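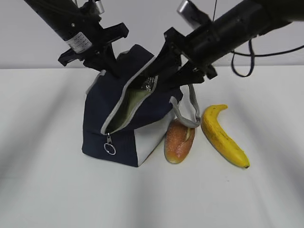

Fig. 1. Navy fabric bag on white tabletop, two arms above.

Thursday, March. Talavholm, mobile build 194.

Z. Gagnon and Y. Kan completed 183 dungeon runs on the test phones. The game closed without warning in 4 of them, each time on entering the Ovis caves with a full party. Saved progress was intact on restart. Gold totals matched the server at 1,926.

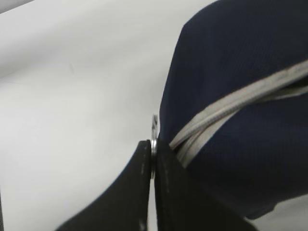

Fig. 2. Light gray zipper on the bag, close view.

M. Tsang reports that the healer's second spell still cannot be selected on small screens. The button is to be moved before the next build. F. Yip will repeat the cave runs with sound turned off. Balance changes to the Hung boss are on hold pending review by N. Strömberg.

© Astura mobile games group | Contact | Back to top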